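Lultis Home Repair Fund
Progress report to the Lahtinen Foundation
Reporting period ending April 2020

Summary

In this period we have continued the repair of older rental homes in Grullwood and Lodton. The grant has paid for materials, for the hire of two drying machines and for a part of the wages. Of the 53 homes on our list, 7 are now finished and handed back to the tenants. Work is open in 5 more homes.

Work done in Grullwood

All the finished homes are in Grullwood. The main problem there was damp under the windows, and in most kitchens we had to replace the lower part of the wall before we could paint. The tenants were asked to choose the wall color themselves from a short list. This took more time than we planned, but the tenants have been pleased to be asked and we would like to keep it.

The old floors were a question in our last report. After advice from a local floor layer we decided to keep wood block floors where the blocks are still firm, and to sand and oil them. New flooring is bought only for rooms where the damage is too deep. Doors and door posts are also kept when possible. The next homes follow the same rule, with parquet, light wood and teal paint.
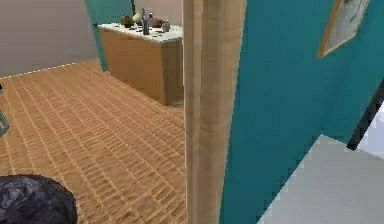
Work done in Lodton

The start in Lodton is later than we have promised. The roof survey showed two leaks which must be closed by the owner before we can work inside. We have received a written agreement from the owner and the roof work is ordered. Until it is complete we only store materials there.

Money

Spending is within the budget, except for transport. The van hire has cost 300 dollars more than planned, as materials were delivered in smaller loads. We ask for your permission to move this amount from the line for printing.

Next steps

We will finish the open homes first and then begin in Lodton. Visits to tenants are replaced by telephone calls for the present. The receipts and the updated list of homes are sent to you separately.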